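Budget for a pick and place bench, what have I missed?

natalia_c
I've been asked to put together an equipment budget for a small pick and place bench. It will move small parts between baskets and plastic bins. One arm, one two-finger gripper, one table. We have a Tremo arm on quote already and that part is signed off, so I'm not looking for opinions on the arm.

What I have left is 3000 pounds for everything else. So far my list is:

Spare gripper fingers, two sets (Zisex)
Baskets and clear bins (Plasport)
Clear panels for the sides of the bench
Stand and brackets
Cable ties, clamps, tape

Has anyone done this lately and can say what they left off?

Gangadharan I
Table. You say one table but it isn't on the list. If you are using one you already have, check that it is flat and that it doesn't move when you lean on it. We used an old office desk at first and had to buy a Sastry bench frame two months later, so we paid for clamps and brackets twice.

Also put the bins and baskets in as a yearly cost and not a one-off. They crack at the corners.

modupe_y
Agree on the table. I don't agree on the bins. We bought 38 of the Plasport clear ones and after a year of daily use I think we have thrown away two. Baskets are another matter, the rims go out of shape. Buy more baskets than bins.

Before ordering, decide if you want clear bins at all. Our depth camera struggles with them. If the job doesn't need clear, get solid colours and save yourself the time.

natalia_c
The job does need clear, or at least it needs both. The customer uses clear bins and won't change. Table is an existing one with a pale wooden top, and I've pushed on it and it seems fine, but I will go back and check the legs.

Pictures of the sort of work we're planning for:
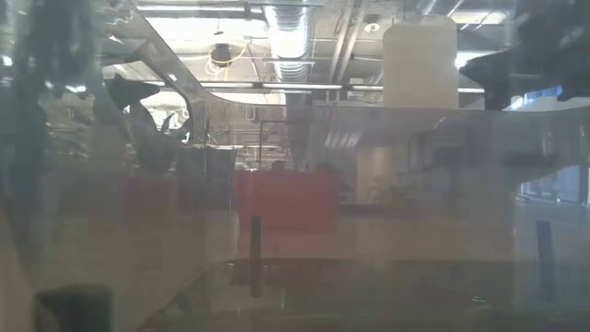
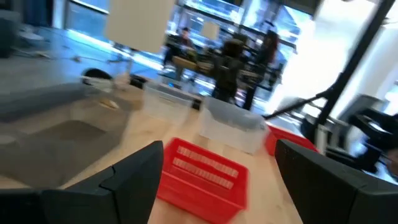
Reading, August

Kit on the table in the second one is what I'd be buying more of: red slotted baskets, clear bins, and the grey felt tray. The tray is on the left with a small beige piece on it. I'd like a second tray so that one can be set up while the other is in use.

I haven't costed any change to lighting. There's a full wall of windows at the back and I had assumed daylight would be free. Is that wrong?

yurani.m
Free but not steady. With windows like those in the second picture I would put blinds in the budget before a second tray. We run from eight in the morning and by mid afternoon the camera settings are no good any more. Blinds cost us 200 for a window a good bit smaller than yours, fitted.

The first one looks to me like a reason to think about your panels. Smudges and reflections all over. If a camera has to look through a panel, price in a better grade, or leave an opening where the camera goes.

Gangadharan I
Or clean it. A cloth costs nothing.

yurani.m
A cloth doesn't do anything for reflections. And someone has to remember to do it. We had it on a rota for every Tuesday and it lasted a month.

Gangadharan I
Fair on reflections. I still wouldn't pay for coated sheet on a 3000 budget. Leave the opening.

SharadaD
I do purchasing for a group that runs several of these, so from that side.

1. Ask Zisex for the lead time on fingers before you fix the number of sets. Our last order took 17 working days. If yours is the same, two spare sets is sensible. If they can send them next day you only need one.

2. Delivery on bins is charged by volume. Order baskets and bins together, nested, or you pay for air.

3. Put a line in for people's time. The stand and brackets will take somebody most of a day to fit and it always ends up charged to the wrong place.

4. Blinds may belong to the building and not to your project. Ask whoever looks after the office first. Ours were paid for out of the facilities budget with no argument.

modupe_y
Number 4 is good if your building manager is reasonable. Ours said no and it held us up until we bought them ourselves. I'd keep the money in the list until you have a yes in writing.

On the second felt tray, can't you just cut some felt and put it in any shallow tray? I wouldn't have that as a bought item.

natalia_c
The raised edge matters for us, small parts roll off otherwise. But a shallow tray with felt glued in would do the same, so I'll try one of those and take the second tray off the list.

Changes so far: one line for blinds until I hear back, one line for fitting time, an opening in the panel on the camera side and plain sheet for the rest. More baskets than bins. I've written to Zisex to ask about lead time.

I am not convinced about a new bench frame. If the existing table passes I'm keeping it.

Gangadharan I
Test it with the arm moving at the speed you will really use. Ours was fine at half speed.

yurani.m
What did you have down for the stand? You haven't said and that was our biggest line after the fingers.

natalia_c
Waiting on the quote. I'll post it here when it comes.

Contact the moderators | Copyright of posts remains with their authors | Back to top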